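What Is Tenure, and Why Do Professors Have It?

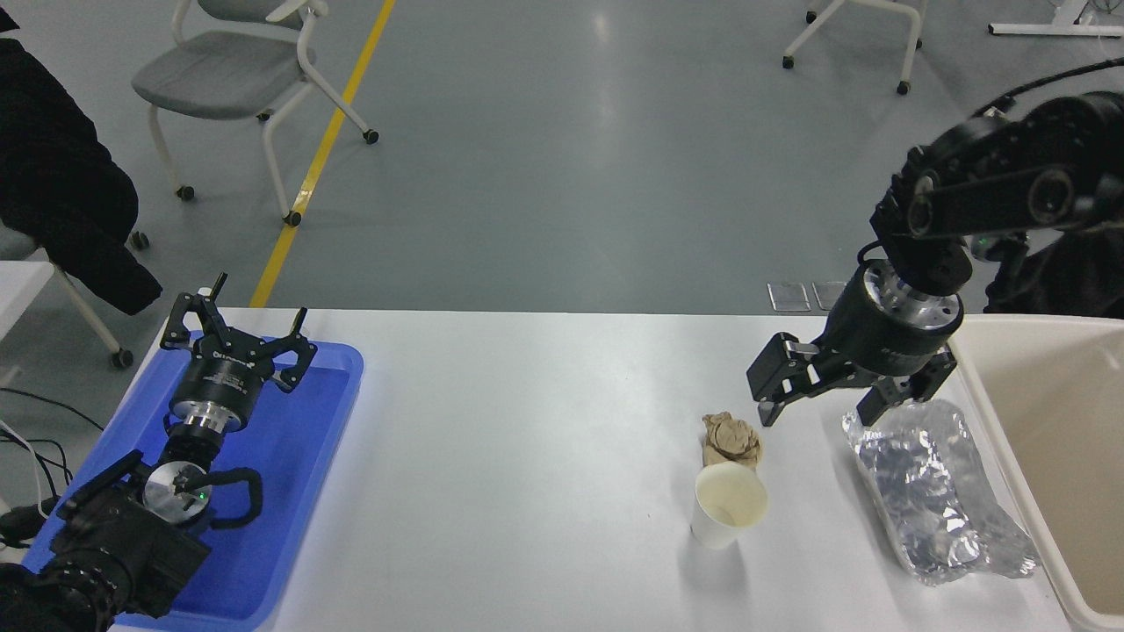
PRASHOLM, December

A college teacher is usually called a professor. Professors do two main jobs. They teach students, and they do research, which means finding out things that people did not know before. Some professors have a kind of job protection called tenure (say it TEN-yer). This article explains what tenure is, how a person gets it, and what it does and does not protect.

What the word means

Tenure comes from an old French word that means "to hold." A professor with tenure holds the job with no end date. The college can still end the job, but only for certain reasons, and it must follow written steps to do so.

Most jobs in the United States work differently. In many of them, an employer can let a worker go for almost any reason that the law does not forbid. Tenure is a stronger promise than that.

How a person gets it

A new professor who is hired for a tenure job does not have tenure on the first day. First there is a trial period. It often lasts more than 5 years. During that time the professor teaches classes, writes papers or books, and helps with the work of running the department.

Near the end of the trial period, the professor puts together a file. The file holds papers the professor has written, notes on the classes taught, and letters from experts at other schools. Other professors read the file and vote. Then the dean reads it, and after the dean, the president of the college. At many schools the board of trustees makes the final decision.

If the answer is yes, the professor has tenure. If the answer is no, the professor usually gets one more year at the school and then has to leave.

Gretach College, in Prasholm, has 2,000 students. Last year 2 of its professors were given tenure. One of them was Sneha Grewal, who studies how rivers carry sand and mud. Her file was 560 pages long.

"Most of the pages were my published work," Grewal said. "The part I wrote just for the file was short. It took me longer than anything else in there."

Why colleges have tenure

The main reason is called academic freedom. This is the idea that professors should be able to study, teach, and write about their subject without being punished because someone dislikes the results.

Suppose a professor studies the water in a lake and finds that a factory is making it dirty. Suppose the owner of the factory also gives money to the college. The owner might ask the college to fire the professor. If the professor has tenure, the college cannot fire her for publishing a correct finding. The same rule applies if the people who dislike the finding are lawmakers, parents, or other professors.

Academic freedom does not make a professor right. Other researchers check the work. They may repeat the tests and print a paper that says the first result was wrong. This checking is a normal part of research.

What tenure does not do

A professor with tenure can lose the job. Reasons may include:

Cheating in research, such as making up test results.
Not doing the work, such as failing to show up for classes.
Breaking the law or seriously breaking school rules.
The college running very short of money, or closing a whole department.

In the first three cases, the college has to give its reasons in writing. The professor gets a hearing, which is a meeting where both sides can speak and show evidence. A group of professors often listens to the case and gives its advice. The rules for the fourth case are different, and each school writes its own.

Tenure and free speech

These two ideas are easy to mix up. Free speech is a right written in the First Amendment to the Constitution. It limits what the government can do to people for what they say. A public college is part of the government, so it has to follow the First Amendment. A private college is not part of the government, so its rules come mostly from its own handbook and its contracts.

Academic freedom covers a professor's work. Whether it also covers what a professor says at home, at a town meeting, or online is a harder question. Many schools say it does, with limits. People disagree about where the limits should be.

Who does not have tenure

Many college teachers are not in tenure jobs at all. Some are hired for one class at a time. They are called adjuncts. Others have contracts that last a year or a few years and can be renewed.

Detlef Diekmann teaches chemistry at Gretach on a three-year contract. He thinks long contracts can do much of what tenure does. "A school needs to be able to change what it teaches," he said. Grewal disagrees. She says a person whose contract is almost over may stay away from subjects that make people angry.

Words to know

Academic freedom: the freedom to study, teach, and write about a subject without being punished for the results.

Adjunct: a college teacher hired part time, often for one class at a time.

Dean: a person in charge of a large part of a college.

Hearing: a formal meeting where both sides of a case are heard.

Trustees: the people on the board that has final charge of a college.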